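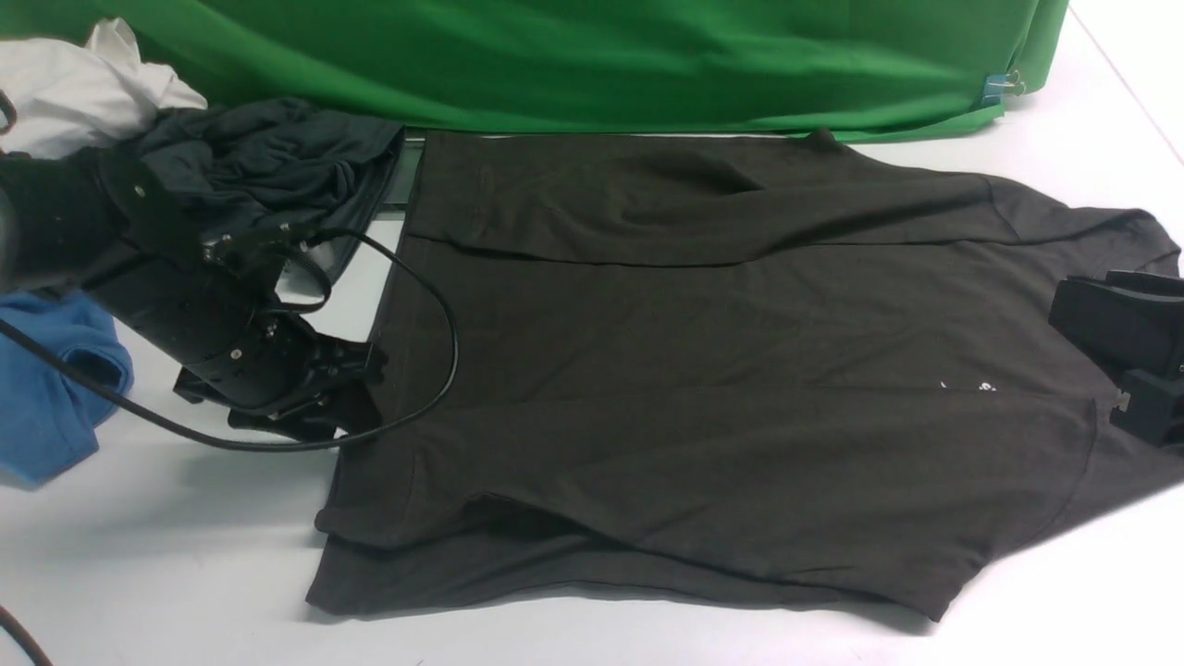

Filtow is the perception and step-planning package we run on top of the Trallier arm driver. It takes one head view and two wrist views, finds the garment, and hands the controller the next pair of grasp points. Dark shirts are the hard case. With a near-black t-shirt on a white tabletop the outer contour is easy, but a band of fabric doubled over across the shirt gives little more than a faint shadow to work with, and the arm's own black cable can loop right over the cloth. The fold-line detector was rewritten in May with both problems in mind.

What's in the repo

filtow/segment – garment mask and contour
filtow/folds – fold-line detector, arm and cable masking
filtow/plan – step planner and grasp pairs
tools/replay – plays a logged episode through the planner without hardware

The dataset that goes with it holds 1,483 episodes. Every episode has a task string, joint states, gripper commands and the three camera streams. 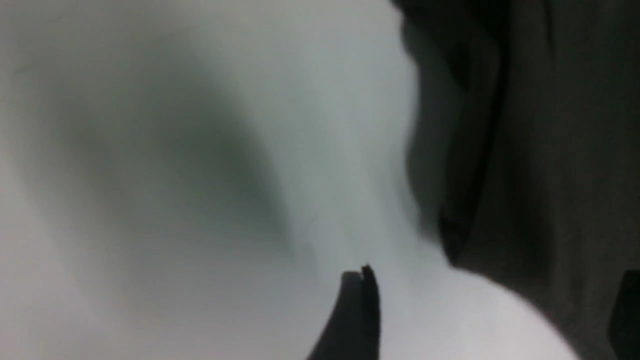
Wrist streams are used only for the last part of an approach. The planner picks a grasp point from the head view, and the wrist model then corrects it over 8 frames. If the correction is larger than 40 mm, the step is dropped and the head view is read again. You can change both values in plan.yaml.

Setup

Install the Trallier driver first, then run make in the repo root. Calibration files go in calib/, one per arm. The planner won't start if either is missing.
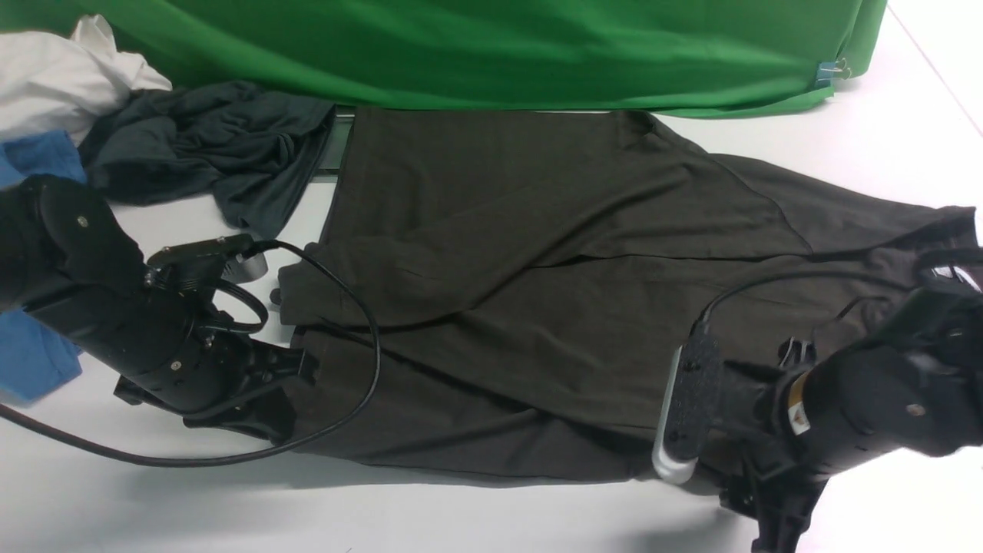 Can I run the planner with one arm?

Only in replay. The live planner always asks for a grasp pair, and the controller rejects a pair with an empty side.

Known issues

Sleeves under a fold are sometimes labeled as body.
The Vadberg export drops the task string – fix is on the dev branch.
Replay needs 60 GB of free disk for the full set. 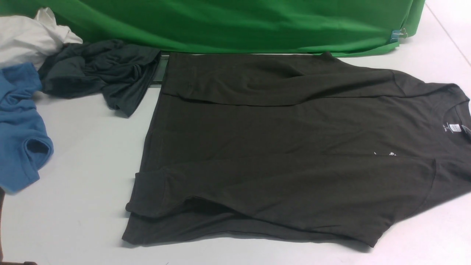 Po-yen Man and Lai-ching Yuen
Last updated 22 May 2023

Labels for fold state were done by hand on the head view only. A shirt counts as "sides in" once both sleeve panels lie across the body, even when the lower edge still bulges. Send label corrections as a pull request against labels/ and put the episode number in the title.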